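Vomemby Method: Frequently Asked Questions

Last revised 11/15/22

General

What is Vomemby?
Vomemby is a procedure for learning two-handed manipulation of soft objects from human demonstrations. A person performs the task with a pair of hand-held grippers, and a policy is trained on the recorded gripper motion and the wrist-level video. The method covers how demonstrations are segmented, how the two hands are aligned in time, and how contact events are labeled. It does not cover robot hardware.

How does it relate to Dravix?
Dravix is the policy architecture we train on Vomemby data. The two can be used separately. The segmentation code has no dependency on Dravix and reads any log that has two synchronized gripper poses and two jaw widths.

Demonstrations

What does a two-handed hold look like in practice?
The operator works over a tabletop with one gripper on each hand. In a paired hold, both grippers bear on the same item, and the relative pose between them matters more to the policy than either pose alone. We therefore store the transform from left to right gripper as its own channel and express actions in that frame while a paired hold is active.

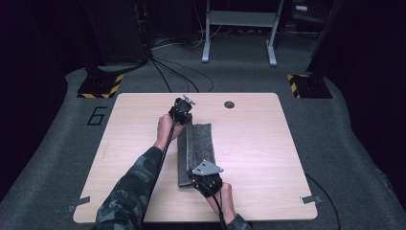

Figure 1. Paired hold on a felt-covered block, one gripper at each end.

Why are soft and felt-covered items grouped together?
They share a failure mode. Gray fibrous surfaces give few stable visual features, so the pose of the item is hard to recover from video. Vomemby does not estimate item pose at all. It conditions on gripper motion and jaw width, plus image features taken close to the contact.

Does the table need markers or calibration targets?
Markers are not required by the method. Poses are expressed relative to the first gripper pose of each segment, so an absolute table frame is never used in training.

How is a contact event defined?
A contact event starts when jaw width stops decreasing while the close command is still active. It ends when the jaws open past the recorded width at onset. Thin material is the difficult case: the jaws are almost fully closed at contact, and the width signal alone cannot separate a pinched layer from an empty closure. For those segments the label is taken from the gripper camera view.
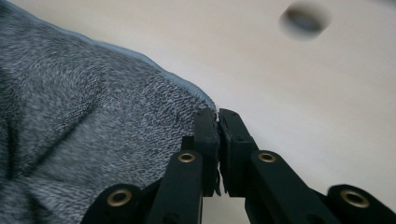 By Pui-shan Tseng

Notes on edge grasps
When a cloth is held at its hem, the useful visual evidence is a narrow strip between the fingers. The rest of the cloth can lie in loose folds without changing the label. We crop to the fingertips before computing features — a full view lets the classifier key on fold patterns, and accuracy then drops on fabric it has not met before.

Results

How much does the contact label help?
On the Sisodia split, which holds out entire fabric types, adding camera-based contact labels raised edge-grasp success from 39 percent to 53 percent, a gain of 14 points. No gain was measured on rigid items.

What is the main limitation?
Regrasping. If the operator opens and closes one gripper during a paired hold, the segment is split and the relative transform is reset. The policy tends to hesitate at these boundaries. A fix is planned for February.

Can I train on single-handed data?
Yes, with the relative channel masked. Set both frames to the active gripper in the config. Mixed training runs are supported, but the sampler must balance the two types.

Which baseline should I compare against?
Use Clandby with the same crops and the same split. Comparisons made with full-frame input are not equivalent and should be reported separately.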